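Old towers, new homes: an hour at the bench with Mi-kyung Yeom

July 24, 2019

Typed up fast from my notes, so forgive the jumps. Quotes are from the recorder. The rest is me.

Mi-kyung Yeom does not like the word recycling. First thing she told me, before I had a chair. "Recycling is the shredder. If it goes to the shredder I lost." She runs the desktop side at Flavo, the refurb shop on Seo Street in Wetville, two doors down from the tire place. Old office computers come in by the pallet and go back out to families, to the adult school, to the clinic over in Driltstead. Plain office boxes, mostly. Gray and black and heavy.

She's been doing it nearly seven years. Before that, payroll. "I was good at payroll. I hated every Thursday of it."

I asked how she got from one to the other and she said a computer at the payroll office died with her spreadsheet on it and the repair guy quoted her a week. She took the side off herself that evening with the manual on her knee. Dead power supply. "The part cost less than lunch for the department. I was so mad. I thought, this is what they don't let us look at? It's a box with a fan in it."

So, the box with the fan in it. I'd come to ask what goes on inside one, for people who have never had the side panel off. Which is most of you, going by the letters.

"Lay it down," she says. "That is the whole first lesson. People try to work on it standing up, like it's a patient sitting in a chair. No. On its side, open side up, so everything you drop falls somewhere you can see it." She drops screws all the time, she says. Everybody does. She keeps a magnet on a stick, and a muffin tin for whatever comes out.

Power cord out before any of this. She made me write that down and then checked that I had. Press the power button once with the cord out, too. Then touch bare metal on the case. "Every time. Not the first time. I don't care if you only went to get coffee."

Then what? "Then nothing! Hands in your pockets." She wants people to look for a minute before they reach in. Where do the cables go, what's clipped, what's screwed. On the office machines a lot of it needs no tools. Color tells you, she says, and this is the thing I'd never noticed in twenty years of sitting next to one. "On the Dells, blue is for your fingers. Blue tab, blue clip, you can push it. They were nice to us that way. Black or silver, think first."

Does she prefer the Dells? Long pause. "I prefer what comes in a stack of the same ones." A pallet of identical machines is her idea of a good Monday. One has a bad board, another has a bad drive, you make one good one out of them and the spares go on the shelf. Mixed pallets she calls soup. 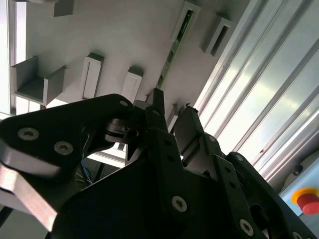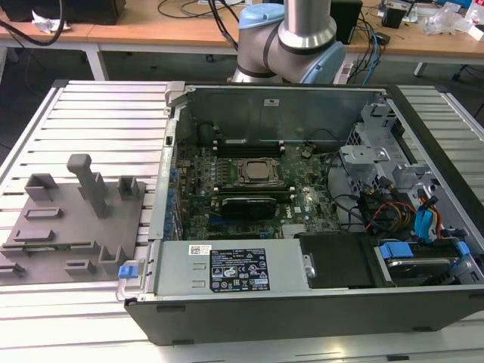
First picture, the gray holders, with a narrow green board standing in one of them. Second, a tower on its side with the panel off and the Dell logo on the motherboard.

About holders. I asked, and got the longest answer of the afternoon. Yeom is a slot person. Every thin board gets its own slot, standing on edge, nothing leaning on anything. It started with a shoebox.

"My first year I had a shoebox of memory sticks. All sizes. I thought I was rich. Then you need one and you stir the box like soup — scratch scratch scratch — and every one you pull out, you don't know. Is it good? Did I just kill it? So then you test it, and the next day you test it again because it went back in the box." She threw out the shoebox in October of that year and says the number of dead sticks went way down. No figures on that, she didn't write it down. She just stopped swearing so much.

A slot holds a board by the edges, she says. That's the point of it. The gold contacts along the bottom are the part you don't want to touch, or let rub. Fingers leave grease. Hold it like a photograph. She said that a few times, like a photograph, holding up an invisible one by the corners.

And a slot is a place, so an empty slot means something's missing. She likes that. "At the end of the day I look over and if there is a gap I know I left something inside a machine."

What about the bench itself? She has opinions there too. Hard top, no carpet anywhere near it, no cloth that sheds. She likes the slotted aluminum kind, the kind made of long profiles with grooves between, and will tell you its one flaw before you can ask. Screws. "They go in the groove. They love the groove. They go in there to retire." A strip of masking tape over the groove nearest to you, that's her fix. Somebody is always peeling it up. She's given up finding out who.

On to the parts. I asked her to do it the way she does for the Saturday class, so, quick version.

The motherboard is the big flat one everything plugs into. Leave it alone unless you have to. "If you are taking out the motherboard you had better have eaten." The processor sits in a square metal frame near the middle, usually under a heat sink, and if you do lift the heat sink off you have to clean off the old paste and put on new. Not optional. She's had machines come in where someone peeled it, looked, and pressed it back down. Cooks itself in a week, then they blame the shop.

Paste, how much? "A grain of rice. People do a toothpaste. Who taught them that."

Memory goes in the long narrow slots next to the processor. Latches on the ends. Push the latches out, the stick comes up. Going back in there's a notch, off center, and it only fits one way. "If you are pushing hard, stop, turn it around. Then you push hard. A little hard. It clicks. You'll think you broke it — you didn't, that is just how it sounds."

4 gigs is what most of the office boxes arrive with. She doubles it if the shelf allows. For a kid doing homework in a browser that's the difference between using it and giving up on it, she says.

Power supply: never open. The whole metal can comes out as one piece and a different one goes in as one piece. That's all you do with it, ever. I said surely you could just look. She gave me a look. "It can hold a charge after it's unplugged. I have been doing this all this time and I don't open them. So you don't open them." Read the label on it instead. The label tells you what it puts out and that's how you pick the replacement.

Hard drive. This is where she slows down, first time all afternoon. People's stuff is on there. Flavo wipes every drive that comes through the door or drills it, and she does the drilling herself out back with goggles on. The wiping takes as long as it takes. "You can't hurry it. I put it on before I go home." She won't look at what's on them. She had one come in years ago with a woman's wedding photos as the desktop background, and that one she did call about. The woman had thought they were gone. That one took 2 trips because the first time no one was home.

Which parts go bad most? Fans, drives, then power supplies. Also the little round battery on the board, costs next to nothing, and when it goes the computer forgets what day it is and people decide the whole machine is haunted. "They tell me, it thinks it's the year 2002. They want to donate it. I say bring it in, and I put in the battery, and I give it back."

Gives it back?

"It's their computer!"

The dust question. I had to ask because mine at home is a carpet. Outside, canned air, short bursts, and hold the fan blade still with a finger or a pencil so it doesn't spin up. Don't vacuum it. Don't blow on it with your mouth either, you spit more than you think. She's found a ladybug, a Lego head, a quantity of cereal. Cat hair she can identify by breed, or so she claims.

I asked how many machines have gone out. She knew without looking. 328 since the shop moved to Seo Street. The adult school in Wetville got a lot of them, the Driltstead clinic got a batch for the front desk, and the rest went one at a time to whoever was on the list. There is still a list. It is longer than she'd like.

What would help? Not money, she said, or not first. Power cords. "They give us the computer and keep the cord! Why do you keep the cord? What's it for?" So if you've got a drawer of the thick black ones, three holes in the end, she wants the drawer. Also small monitors, provided they turn on. No printers. I'm to put that in capitals. NO PRINTERS.

Laptops she'll take but passes to somebody else, she finds them fussy. Too much glue, screws you need tweezers for. With a tower you can get both hands in. She keeps coming back to that, the room in there. Her whole pitch for the Saturday class is that anyone who can load a dishwasher can swap a drive. I said that I get in trouble for how I load the dishwasher. "Then you'll be bad at cables," she said. "But you can do the memory."

I did do the memory, for the record. She had one open and she stood behind me with her arms folded. Got it backwards. Turned it round. Pushed a bit, then a bit more, sure I was about to snap something expensive, and then the latches came up on there own and it made the noise. She said ok, now the other one.

The Saturday class runs ten to noon at Flavo, Seo Street, Wetville, door is on the alley side. Free, bring your own screwdriver if you have one, Phillips. No need to bring a computer. Closed-toe shoes because the cases have corners. Cords can be left in the bin by the alley door any time, she empties it in the mornings.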